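Cahier d'atelier – tour de bureau, suite
30 mai 2024

Reprise du dossier Nellanari. Je rouvre la tour avec un vrai plaisir, parce que la dernière fois (en novembre !) je m'étais arrêté au moment le plus intéressant : la barrette mémoire et le processeur. J'ai relu mes notes d'alors, elles tiennent en quatre lignes dont une illisible. Je fais mieux cette fois, promis aux collègues.

Ce que j'aime dans ces machines de bureau, c'est qu'elles ont été pensées pour être ouvertes. Des languettes bleues partout où il faut appuyer ou tirer, un métal plié proprement, des caddies de disque qui sortent à la main. On passe derrière le concepteur et on comprend ses choix un par un. Celui qui a dessiné le berceau de l'alimentation, je lui serre la main quand il veut.

État du matériel au début de la séance :
– panneau latéral retiré, tour couchée sur l'établi rainuré ;
– carte graphique laissée dans son slot, elle ne gêne pas ;
– plaque support à gauche de la tour, posée à plat ;
– numéro d'inventaire Sevutar 529, reporté sur la fiche.

La plaque support imprimée, parlons-en ! Version grise, 215 mm de large, avec la poche carrée pour le processeur et la longue fente pour la mémoire. L'ancienne version laissait la barrette se coucher dès qu'on touchait la table. Celle-ci la tient bien, j'ai donné quelques coups du plat de la main sur l'établi pour voir et rien n'a bougé. Je garde ce jeu-là. L'impression a pris toute une nuit, remplissage assez dense, et les arêtes des petits blocs sont nettes. À refaire à l'identique pour l'autre poste.

Côté processeur, le dessus métallique est un peu marqué, sans gravité. Manipulation par les bords uniquement, et on ne le pose JAMAIS ailleurs que dans sa poche. Penser à regarder le socket à la loupe avant toute remise en place, lampe rasante, cadre de retenue ouvert. Une broche tordue et la carte mère est bonne pour le bac.

Tour ouverte et plaque, puis la poche du processeur de près, la tôle au-dessus de la carte mère et le boîtier côté alimentation : 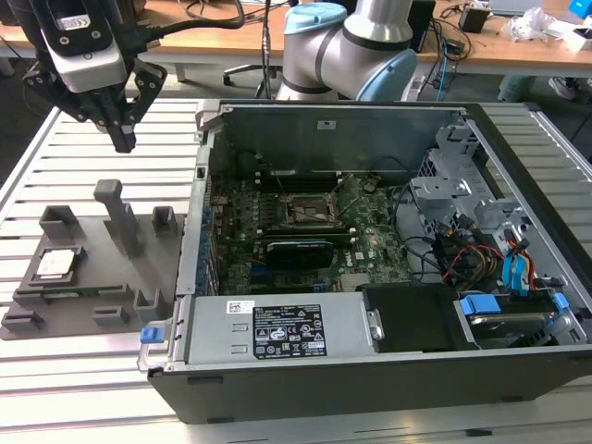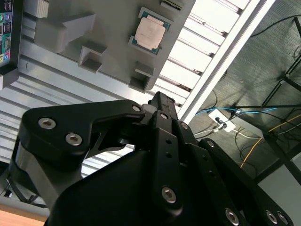
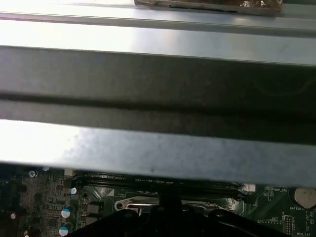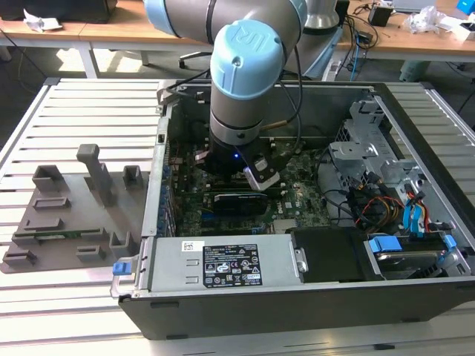
Pour la suite, je voudrais chronométrer un cycle complet, de la plaque au socket et retour. Mon meilleur temps à la main est de 68 secondes, sans me presser, et je suis sûr qu'on peut descendre en rangeant mieux la plaque. J'ai envie d'essayer la mémoire en premier et le processeur ensuite, l'ordre inverse de novembre.

À commander chez Grīnberga : lingettes non pelucheuses, une bombe d'air sec, deux bracelets antistatiques (celui du tiroir a la pince cassée). Demander aussi s'ils ont encore des caches de socket, les nôtres ont disparu.

Question ouverte pour l'équipe Nandarine : est-ce qu'on grave un repère d'orientation dans la poche du processeur ? Un simple triangle dans le coin suffirait. Je modifie le fichier ce soir et je lance une impression d'essai, rien que la poche, pour ne pas gaspiller de filament.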